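Brown paper and blue tape on a long table – how do I stop it going ragged?
Asked by Perihan Ekinci, Illby

I've got a long work table covered in brown paper, marked off into big rectangles with dark blue tape, and little coloured blocks get put down in the rectangles all day long. It looked lovely when I laid it. Now there are scuffs and creases in the paper and I'm wondering whether to strip the lot and start again.
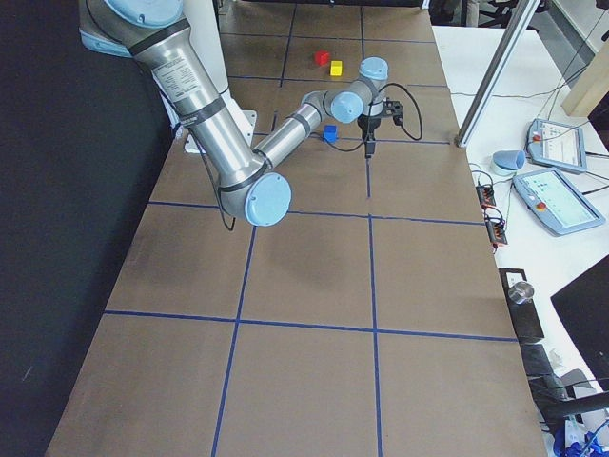
The table, with the red, yellow and blue cubes out.

I used 19 metres of tape and I really don't fancy doing it twice! Is there a better way to fix paper down? And should I swap the tape for marker pen?

Erdal Sezer

Don't rush to strip it. Creases are mostly a matter of how tight the paper was pulled before the first bit of tape went on. Roll it out the night before, weigh the ends down and leave it overnight (I use old catalogues, anything heavy and flat will do). Then tape from the middle outwards.

I'd keep the tape, too. Pen is there for good, and the first time you want wider rectangles you'll be buying a new roll.
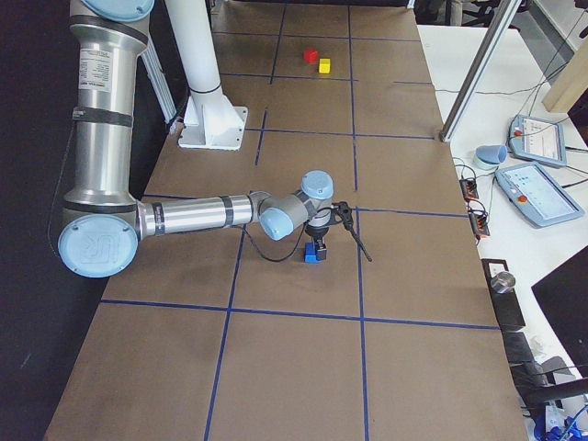 Tikholm, 11/1/23

Coming back to this as I've just redone my own table. Small blocks are fine on paper, it's dragging them that scuffs it. Lift and put down. For the tape edges, cut with a blade against a steel ruler. If you tear it along its length to make it narrower you get a wobbly strip with frayed bits, and those fluffy edges are the first to lift.
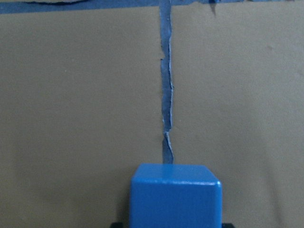
Byun wanted to know whether the torn strips matter at all if the lines are only there as a rough guide, and said a ragged line had lasted since January on the table at Urkunport with no bother. Fair enough – if it's stuck flat, leave it be. I'm just fussy.

tapeandstring254

just use lining paper, cheaper

Perihan Ekinci

Thanks both. I think I'll patch it for now and do it properly when the paper gives up. The right-hand side is the worst, there are little tears all along the tape there

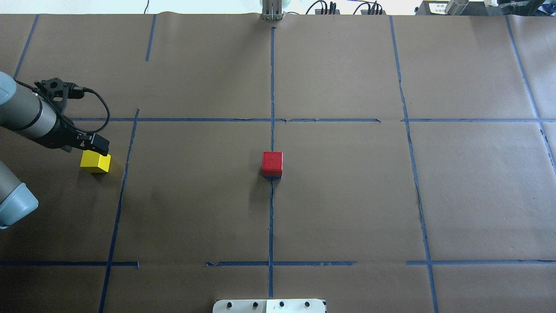 and I'm a bit scared of pulling the strip up in case half the paper comes with it. Would a hairdryer soften the glue, or is that only for labels on jars?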